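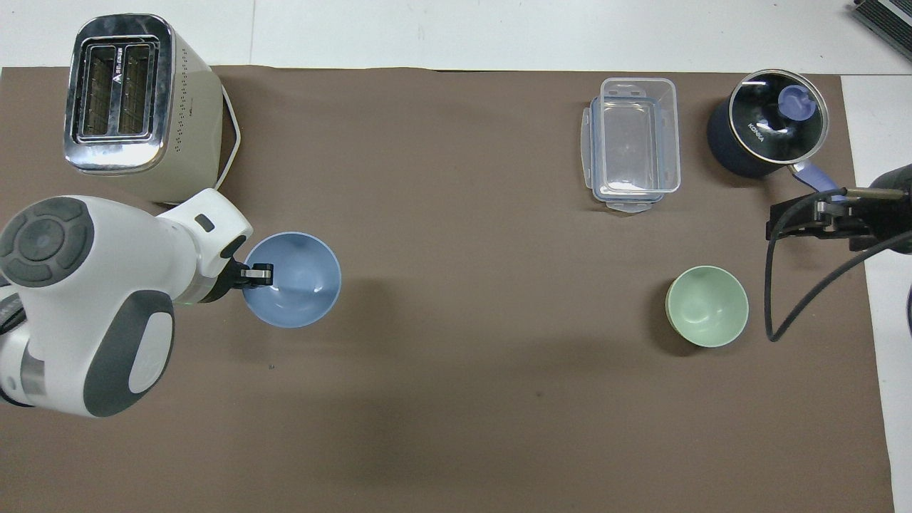
Un grille-pain et de la vaisselle sur la table.

Cherche coups de main pour la prairie de Penetti

Bonjour à tous ! Je m'occupe depuis 7 ans d'un bout de coteau sec au-dessus du hameau de Penetti, et cet hiver j'ai besoin de bras. Les prunelliers ont encore gagné du terrain (ils adorent la partie basse, côté Guludano) et si on les laisse faire, adieu les orchis au printemps.

Je cherche cinq personnes pour trois samedis de débroussaillage. On coupe à la main, on met en tas, on laisse quelques buissons pour les pies-grièches – je vous montrerai lesquels. Pas besoin de s'y connaître en botanique, j'ai commencé sans savoir distinguer un brome d'une fétuque ! Il faut juste être à l'aise dans une pente, parce que ça grimpe.

La parcelle fait presque 40 ares, on ne finira pas tout. En novembre, Umesh Rana et moi avons dégagé le vieux muret et retrouvé plein de thym dessous, j'en suis encore toute contente.

Apportez des gants épais, de bonnes chaussures et un sécateur de force si vous en avez un. Je fournis les scies, la soupe et le café. C'est bénévole, mais le covoiturage depuis la gare de Damusell est pris en charge.

Rendez-vous à 9 h à la barrière du chemin Bianchini. Les mineurs sont les bienvenus avec un parent, les chiens plutôt non (il y a des brebis juste à côté).

Pour vous inscrire, laissez-moi un mot sous l'annonce avec vos disponibilités en janvier.

Annonce mise en ligne le 24 décembre 2018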